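Kudham (television series)

Print this article | E-mail this article

Kudham is a Canadian science fiction television series created by Kalliopi Spahić. It follows the crew of a salvage ship, the Rureo, which is stranded near a colony where all the adults have lost their memory. The series ran for 6 seasons and is known mostly for its loyal fans, who continue to write stories and make costumes long after the last episode.

Production

Spahić wrote the first script while she was working as a sound editor. The network refused it two times before ordering a short first season. Most interiors were filmed in a former dairy building, and the corridors of the ship were repainted between episodes so they could serve also as the colony. The theme music was played on a single electric organ and was kept unchanged until the end.

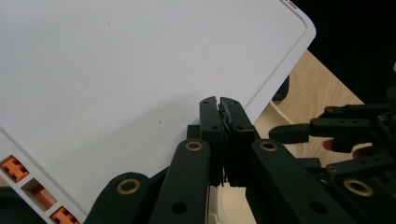 White plastic panel with orange cross-shaped pieces along one side.

Story and characters

The main character is Captain Tastton, a cautious woman who distrusts the ship's computer, Kwok. In the second season it is revealed that Kwok has hidden 228 messages from the home planet. Many viewers consider this episode, "Room 707", the best of the whole series. The friendship between the captain and the computer is repaired only slowly, and some critics found this part too long.

Reception

The early reviews were mixed. Critics praised the dialogue but complained about the dim lighting. The audience grew when the series was repeated in the late evening, and the fans organized a letter campaign which helped to obtain the last 2 seasons. The final episode remains a matter of dispute, as it doesn't show whether the colony recovers.

Comments

moonferry: Room 707 is still my favourite. I cried at the organ part.

Dell_R: You forgot the radio play! It came out in May, before season three.

tinplate: The ending was fine. Kwok knew the whole time, watch the airlock talk again.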